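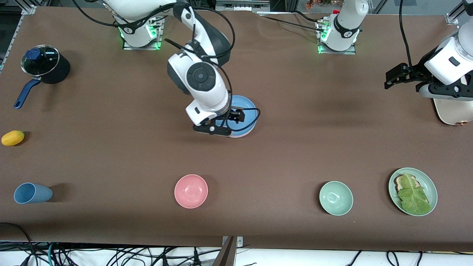
A blue plate, a small pan with a glass lid and one lemon, all out on the table where I can see them.

I want to put in a word for leaving things out. I know the fashion is all the other way. Every magazine I pick up in a waiting room wants me to clear my surfaces, and my sister-in-law has a kitchen so bare that I once opened four cupboards looking for the kettle (it lives in a sort of garage, with a roller door). Lovely kitchen, but I couldn't cook in it for a week without going mad.

My own belief, after a good many years of making dinner most nights, is that a table is there to have things on it. A plate, a pan, something yellow. If they're out, I use them. If they're away, I forget I own them and make toast.

Take the small saucepan. I don't mean mine in particular, I mean the whole tribe of them. A little pan with a lid is the most useful thing in any kitchen and it's always the one at the back, because it's small and gets stacked inside its bigger brothers, and then the lid won't go in with it so that ends up in another cupboard on its side. So when you want to warm up a cupful of soup you have to get down on your knees and lift out the stockpot, the pasta pan and the thing you bought for jam. By then you've gone off soup. Leave it out! It takes up hardly any room, and the long handle gives you something to grab as you go past.

I'm fussy about lids, mind. I like glass ones. There was a spell when I cooked only with metal lids, a wedding set, and I spent that whole time lifting them up to have a look, which lets all the steam out and makes the rice take for ever. With glass you can be nosy from across the room. The knob matters too. I had one come off in my hand in August, halfway through a pan of potatoes, and I fished about with a fork for ages before I thought to use a tea towel like a normal person.

Then plates. My view on plates is that you should have one you like best and you should be allowed to use it every day. When I moved to Carumden I had 49 plates, counting saucers, and I know it was 49 as I wrapped every single one in newspaper myself. I use two. The rest are for company that never comes all at once. The two I use are the ones I leave on the table, and I don't think that's chance. Pale blue is a good colour for a plate, by the way. Nearly everything looks nice on it, eggs most of all, and there's not much food that's blue to get lost against it.

I did try the other road. I paid 26 pounds for a booklet and a set of labels from an outfit called Zostuto, who promise you a clear worktop in a weekend. You put everything you own in the middle of the floor and you ask whether it has earned its place. Well, I did it, and very pretty it looked, and for the next fortnight I couldn't find the lemon squeezer, and when I found it I hadn't got any lemons, as I'd stopped buying them. They'd gone off the table and so they'd gone out of my head.

I do miss a lemon when it isn't there. One is enough. I don't want a great bowl of them like a hotel lobby, just the one, rolling about where I'll notice it, so that I think, oh, I could put that on the fish. I've been told they keep longer in the fridge and I'm sure they do. Mine don't need to keep long because I see them and use them.

There's money in all this too, for the people selling the cupboards. A man from Fallus came out to measure up for me a couple of years back and the quote was 1,941 pounds, which was mostly for things that pull out. Pull-out larder, pull-out corner, a pull-out rail for the tea towels. I asked him what I'd gain and he said I'd gain my surfaces back. I hadn't lost them. They were under the shopping. I said I'd think about it and spent 900 on a bigger table instead, a long plain brown one from Karimi, and it's the best thing I ever did for my cooking. Everything comes out on it now and there's still room to roll pastry at one end.

I'll give the other side its due. Things left out get dusty and splashed. You have to lift them up to wipe underneath, and some days I wipe round them, and I can live with that. If you've got a toddler who grabs, or a cat who walks along the edge of things at night, you'll want more of it shut away than I do. And I do draw the line at post. Letters on a kitchen table breed, and before long you're eating off your knee.

But the plate and the pan and the lemon can stay put. I like coming down in the morning and finding dinner half suggested. Tonight it's fish, and I've still to decide about the potatoes.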